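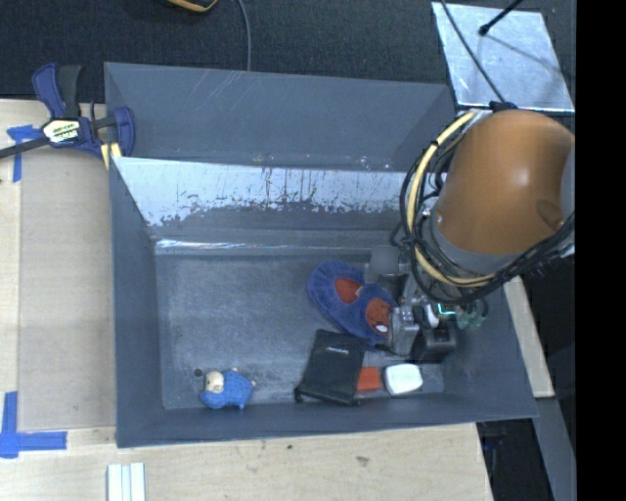
Seit dem Frühjahr sortiere ich bei uns zu Hause alles, was keinen festen Platz hat, zuerst in eine graue Kiste und dann von dort weiter. Vorher lagen die Sachen im Flur, auf der Treppe und auf dem Stuhl im Schlafzimmer, und jedes Wochenende habe ich sie von einer Stelle zur anderen getragen. Die Kiste ist groß, rechteckig, mit schrägen Wänden, und der Boden ist inzwischen ziemlich verkratzt. Sie steht auf einem hellen Holztisch, weil ich mich zum Sortieren nicht bücken will. Viel muss gar nicht drin sein, damit man das Problem versteht: blaue flauschige Hausschuhe, ein flacher schwarzer Beutel mit Kordelzug, ein kleines blaues Plüschtier. Jedes Teil gehört in eine andere Ecke der Wohnung, und genau deshalb landet keines davon von allein dort.

Angefangen hat es mit dem Umzug im September. Wir hatten damals 128 Euro für Kartons und Packpapier ausgegeben und trotzdem drei Kartons mit der Aufschrift "Diverses". Zwei davon habe ich bis zum Winter nicht geöffnet. Im dritten waren Ladekabel, einzelne Socken, Geburtstagskerzen und die Bedienungsanleitung für einen Toaster, den wir nicht mehr haben. Seitdem schreibe ich "Diverses" auf nichts mehr drauf.

Die Regel mit der Kiste ist einfach. Was abends herumliegt, kommt hinein. Am Mittwoch wird sie ausgeräumt, und zwar ganz. Es wird nicht umgeschichtet und nichts für später drin gelassen. Beim Ausräumen gehe ich nach Zimmern vor und trage immer nur die Sachen für ein Zimmer auf einmal weg. Früher bin ich mit jedem Teil einzeln losgelaufen und habe unterwegs etwas anderes angefangen.

Hausschuhe sind bei uns ein Dauerthema. Kinderhausschuhe mit Figuren darauf werden heiß geliebt, aber nur an dem Ort, an dem sie gerade ausgezogen wurden. Ich habe es mit einem Schuhregal neben der Wohnungstür versucht, einem schmalen von Kutier. Für Straßenschuhe ist es gut. Für Hausschuhe hat es nicht funktioniert, das Fach ist zu niedrig, und die dicken Schlappen fallen vorne wieder heraus. Jetzt steht ein flacher Korb neben dem Bett. Da werden sie hineingeworfen, mehr verlange ich nicht.

Bei Beuteln war es schwieriger. Kordelzugbeutel sammeln sich an, ohne dass man je einen kauft. Sie liegen bei Schuhen dabei, bei Kopfhörern, bei Sonnenbrillen. Ich hatte eine ganze Schublade voll und habe bis auf fünf alle weggegeben. In einem ist das Reisewaschzeug, in einem das Verbandszeug fürs Auto, in einem sind die Spielkarten. Die anderen beiden sind leer und hängen am Haken im Abstellraum. Kommt ein neuer dazu, muss ein alter gehen. Meistens geht der neue.

Plüschtiere räume ich nicht aus, das machen die Kinder selbst. Ich habe einmal eines in die Spendenkiste gelegt, das ich für vergessen hielt. Es war nicht vergessen. Seitdem entscheide ich da nichts mehr allein.

Für Kleinteile, also Bausteine, Radiergummis und alles, was kleiner ist als eine Streichholzschachtel, nehme ich eine Dose mit Deckel von Bustos. Die steht auf der Fensterbank in der Küche und wird nur ausgeleert, wenn sie voll ist. Das ist etwa alle sechs Wochen der Fall. Ich weiß, dass das der Regel mit dem Mittwoch widerspricht, aber einzelne Bausteine trage ich nicht durch die Wohnung.

Zwischendurch hatte ich überlegt, ein richtiges Ordnungssystem zu kaufen. Im Möbelhaus stand eine Regalwand der Reihe Endura, mit Einsätzen und Beschriftungsfeldern, für 688 Euro. Mit Montage wären es fast 1.000 geworden. Ich habe die Wand im Flur ausgemessen, sie hätte sogar gepasst. Dann habe ich überlegt, was ich in die oberen Fächer stellen würde, und mir ist nichts eingefallen.

Was noch fehlt, ist eine Lösung für Papier. Briefe von der Schule, Quittungen, gemalte Bilder. Die kommen bei mir nicht in die Kiste, die zerknicken darin nur. Im Moment liegen sie auf dem Kühlschrank unter einer Schale. Am 19. Juni will ich den Stapel durchgehen, an dem Tag habe ich frei, und die Ordner dafür sind schon da.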